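Garkiddale 室内片付け記録 データカード

概要

Garkiddale は、室内の机、棚、床に置かれた物の位置と、その片付け作業を記録した日本語の注釈集である。収録数は777件。1件は、1つの面(天板、棚板、床など)に着目した記述と、その面に関係する物の一覧、作業区分、備考からなる。

対象は家庭の居間、食事室、作業部屋に相当する規模の部屋で、屋外、倉庫、店舗は含まない。物の名称よりも、どの面に置かれているか、面のどの部分にあるか、片付けの対象とみなすかどうかを重視している。

管理者は Suleiman Ojo。語彙表は Jaramillo と呼ぶ別ファイルで配布する。

収録内容

収録した部屋は35室。うち Skistine 棟の部屋と Orkov 棟の部屋では家具の更新時期が異なるため、部屋表に棟の列を設けた。棟をまたいで同じ家具番号を使うことはない。

主対象面による内訳は次のとおり。

天板 301件
床 237件
その他(棚板、座面、窓台、引き出しの内側) 残り全件

主対象面は1件につき1つとする。天板と床の両方に物がある場合は、片付けの作業が先に始まる面を主対象面とし、もう一方を従対象面の欄に書く。作業の開始が判別できない記録では、注釈者が先に記述した面を主対象面とする。この規則のため、主対象面が天板の記録にも床の物が含まれる。床の物だけを抽出する場合は、主対象面ではなく物表の「面」列を使うこと。

ファイル構成

README.txt 本書
records.csv 記録表
items.csv 物表
rooms.csv 部屋表
furniture.csv 家具表
jaramillo.csv 語彙表
notes.txt 注釈者間で合意した補足事項

文字コードはすべて UTF-8、改行は LF。CSV の区切りはカンマで、1行目に列名を置く。備考欄には読点とカンマの両方が現れるため、単純な文字列分割では正しく読めない。引用符を解釈する読み込み手段を用いること。

記録表の列

record 記録番号。欠番あり。
room 部屋番号。部屋表の同名列に対応する。
surface_main 主対象面。
surface_sub 従対象面。該当がなければ空欄。
furniture 主対象面を持つ家具の番号。床の場合は空欄。
task 作業区分。
description 面と物の記述。全角句読点を用いた平文。
remark 備考。

物表の列

record 記録番号。
item 記録内での物の通し番号。
name 名称。語彙表の見出し語、または「不明」。
colour 色。語彙表の色名に限る。
size 大、中、小の3段階。
surface 物が接している面。
zone 面内の区域。
target 片付けの対象であれば1、対象でなければ0、判断できなければ空欄。

家具表の列

furniture 家具番号。
kind 種別。机、椅子、棚、台、箱の5種。
top_colour 天板または上面の色。
leg_colour 脚の色。脚のないもの、脚の色が確認できないものは空欄。
top_shape 天板の形。矩形、円形、その他。

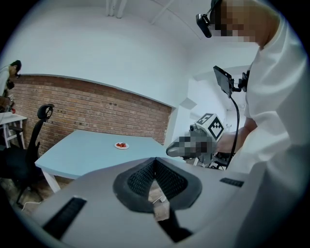

最終更新:2019年3月

家具の記述方法

机は天板と脚を分けて記述する。天板が淡い水色の矩形で、手前左の角に白い脚が見える机であれば、種別は「机」、top_colour は「淡水色」、leg_colour は「白」、top_shape は「矩形」となる。脚の色は見えている脚のものを書き、すべての脚が見えている必要はない。見えている脚どうしで色が異なる場合だけ備考に書く。

天板の材質の列は設けていない。初期の注釈では材質を書いていたが、表面の見た目だけから木、樹脂、金属板を区別した記述は注釈者間で一致しなかった。現在は、材質に関する語が description に残っている記録でも、家具表には反映していない。

「机」と「台」の区別は天板の高さによらず、脚の有無による。脚があって下に空間があるものを机、側面が板で閉じているものを台とする。低い机も机として扱う。

淡い色の扱いには注意が必要である。淡水色、薄灰、白の3色は照明によって入れ替わりやすく、家具表の値は部屋ごとに1回だけ決めて固定した。物表の色は記録ごとに付けるため、同系色の家具と物とで色名の基準が一致しない場合がある。

床の記述方法

床は色だけを記述する。茶、薄茶、灰、白、その他の5値で、部屋表の floor_colour 列に入れる。敷物がある場合、敷物は床ではなく物として扱い、その上に載った物の surface は「敷物」とする。

床に落ちている物と、床に置かれている物は区別しない。どちらも surface は「床」である。注釈者が経緯を知っている場合でも、「落ちた」「置いた」という語は description に使わない。「床にある」と書く。

茶色の床に小さな白い物がある場合のように、明るさの差で存在は分かっても種類が決められない物は、次のように記入する。

name 不明
colour 白
size 小
surface 床

name が「不明」の物も片付けの対象になりうるため、target は通常どおり判断する。紙片、蓋、部品などと推測した名称を name に入れてはならない。推測を残したいときは remark に「紙片か」のように書く。remark の推測は集計に使わない。

同じ物が複数の記録に続けて現れ、別の記録で名称が確認できた場合でも、前の記録にさかのぼって name を書き換えない。各記録は、その記録の時点で確認できる範囲で閉じている。

区域

天板の zone は、手前左、手前右、中央、奥左、奥右の5値とする。手前とは、作業者が立つ側ではなく、部屋表の door 列で示す出入口に近い側を指す。作業者は作業中に移動するため、作業者を基準にした区域は採用しなかった。description の文中にある「手前」は見た側からの記述であり、zone の値とは基準が異なる。両者を機械的に照合しないこと。

床の zone は、机の下、机の周囲、壁際、通路、その他の5値とする。机の下と机の周囲の境界は天板の縁を真下に下ろした線で、線上にある物は机の下に含める。

作業区分

task の値は以下の6種。

集める 散らばった物を1か所に寄せる。
戻す 定位置が決まっている物を定位置に置く。
捨てる 廃棄用の容器に入れる。
そろえる 位置を大きく変えず、向きや間隔を整える。
拭く 面の上の物を移したうえで面を拭く。
未着手 作業の対象はあるが、手を付けていない。

身を乗り出しているだけの人、面の近くに立っているだけの人がいる記録は、物の移動が確認できない限り「未着手」とする。作業者の意図を推測して「集める」などを付けない。1件に複数の作業が含まれる場合は最も長く続いた作業を task とし、残りを remark に列挙する。

「拭く」は件数が少ない。各区分の件数は配布版ごとに変わるため本書には載せず、notes.txt の末尾に置いた。

注釈の手順

1. 部屋表と家具表を先に確定する。
2. 主対象面を決め、description を書く。
3. 物表に物を1つずつ登録する。
4. 別の注釈者が description を見ずに物表だけを点検する。
5. 食い違いのある行を2名で協議し、合意できない欄は空欄または「不明」にする。

手順4で description を伏せるのは、文章に引きずられた点検が11月の試行で目立ったためである。試行分の記録は採番をやり直したうえで収録しており、記録番号の順序と作成順は一致しない。

語彙表 Jaramillo について

見出し語は食器、文具、衣類、容器、布、紙、その他の7群に分かれる。「容器」は蓋の有無を問わない。かごと箱の判別が難しい物は「容器」の群名をそのまま name に入れてよい。群名が name に入っている行は誤りではないので、検査用の処理で除外しないこと。

表記ゆれは見出し語側に寄せてある。「コップ」は「カップ」に、「ふきん」は「布巾」に統一した。description の表記は統一していない。

既知の問題

・Orkov 棟の一部の部屋では、模様替えの前後で家具番号が引き継がれている。配置の比較に家具番号だけを使うと誤る。
・size の3段階は物どうしの相対的な大きさで付けており、部屋をまたいだ比較には適さない。
・床の記録では「机の周囲」に物が集中している。通路の記録は少なく、通路の散らかり方を論じる資料としては不足する。
・target が空欄の行を0として読み込む処理系がある。空欄と0は意味が異なる。
・棚板の記録では奥の物が手前の物に隠れやすく、物表に載っていない物がある。

利用条件

研究および教育の目的での利用、複製、改変を認める。再配布する場合は本書を同梱し、変更した列を明記すること。部屋表から実際の居室を特定しようとする利用は認めない。

引用する場合は、名称を「Garkiddale 室内片付け記録」、管理者を Suleiman Ojo とし、利用した配布版の更新年月を添える。

訂正の受付

訂正は記録番号、列名、現在の値、提案する値の4項目をそろえて管理者に送付する。物の追加を提案する場合は surface と zone を必須とし、name は「不明」でもよい。家具表の色の変更は同じ部屋の全記録に影響するため、個別の記録の訂正とは分けて受け付ける。採用した訂正は次の配布版に反映し、notes.txt に記録番号を掲載する。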